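Community health forum > Outreach & harm reduction
Posted by Robel Feyisa, October 12, 2019

Our Furkside drop-in finally got its own naloxone cabinet! We handed out 26 kits the first evening and people kept asking for more. I'm so happy I could burst. Has anyone here set one up outside, where folks can reach it all night?

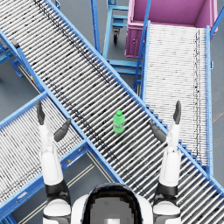
My worry is winter. The kits shouldn't freeze, and our porch gets cold.

2 replies

voler_kit: Congratulations!! Ours is in the laundromat entry, warm and open late. I'd skip the porch.

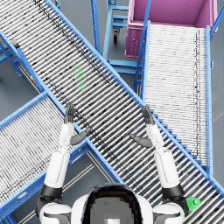
Two arms raised at the rollers

bhuiyan2062: Gotta disagree, Voler. Plenty of people won't walk past a counter to get a kit. We've had one outside since April and it's wonderful, people thank us through the window. Bring the kits in on cold nights if you must.
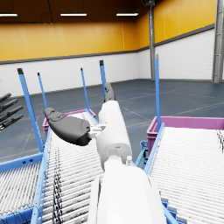 Over the roller conveyor

voler_kit: Then it's empty on exactly the nights folks need it, though. Could you do both?

Robel Feyisa: Both! Love it. I'll ask the laundromat on our corner tomorrow.
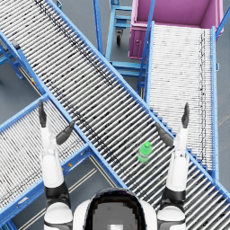 Green bottle on the rollers

2 shares
This site uses cookies. Accept | Settings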